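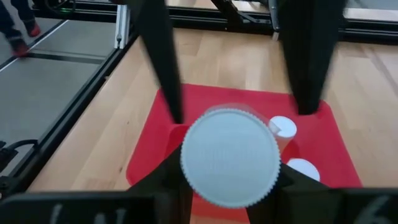

3.2 Closures and their markings

Closures are harder to sort than the jars they come from. Most of our stock was white and round, and the maker's mark, where there was one, was moulded in the same colour as the plastic. On the lid in Figure 1 the ridged rim stands out clearly against its background, while the lettering on top can't be read. We therefore sorted by rim first and by diameter second. The full stock came to 3176 closures, of which 1000 were set aside for the trials.

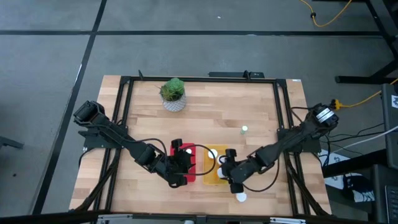
Auður Egilsson
Packaging Reuse Group, Udham

Trays were chosen for colour. Small white discs are easily seen against red, and nearly as well against yellow. On bare wood they were missed more often, mostly near the edge of the table. A closure lying outside a tray at the end of a trial was recorded as unsorted, 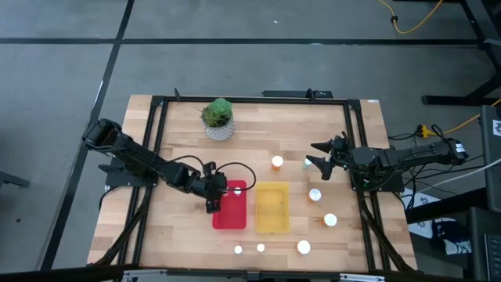 even when it was touching the tray wall. Closures stacked one on another were counted singly. This differs from the Nilsuwan method, which treats a stack as one item and gives higher scores.

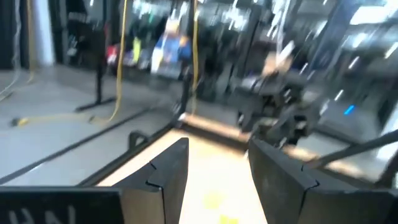
In 17 trials the rim type was disputed between the two raters. These were kept in Table 2 and are marked with a dagger.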